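Begoñe Barroso
Sorting out the packing bags before May. I've got a drawer full of black drawstring pouches that came with shoes, headphones and who knows what else, and they've been stuffed in any old how for years. Thread on folding them.

Clear a table first, or at least a good stretch of one. Soft black cloth picks up every crumb going. Give the top a wipe, lay the bag out and pull the corners until the fabric sits straight. Leave the cord hanging over the edge for now.

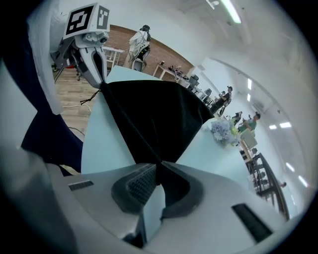 Do you fold the cord inside or leave it out?

Inside. Tuck it in on the last fold so the knot doesn't catch on the bag next to it. If the cord is very long I shorten it and tie a new knot.

The velvety ones are harder than the plain cotton ones. They cling to themselves and the seam always wants to twist. I fold along the seam, smooth it with the side of my hand, then bring the bottom up to meet the top.

Small ones get two folds. The big Kauppinen boot bag gets 3, and it still won't lie flat, so that one goes at the bottom of the pile.

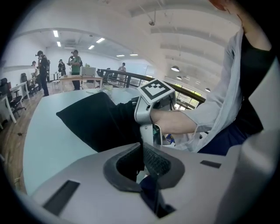
Once they're folded I stand them on end in a shallow box, openings all facing the same way. I used to stack them, but then the one I wanted was underneath and the whole lot came out with it.

Washing: cool, inside out, cord tied in a loose bow. Dry them flat. The cheap Zastden one left dye on a pale towel, so wash the dark ones together the first time.

Anything with a hole goes in the rag bag. Two went today, plus a Delelora pouch with no cord left in it. I kept the cord stop off one of them.

Cables and chargers next, probably tomorrow evening. They're all in one carrier bag at the moment.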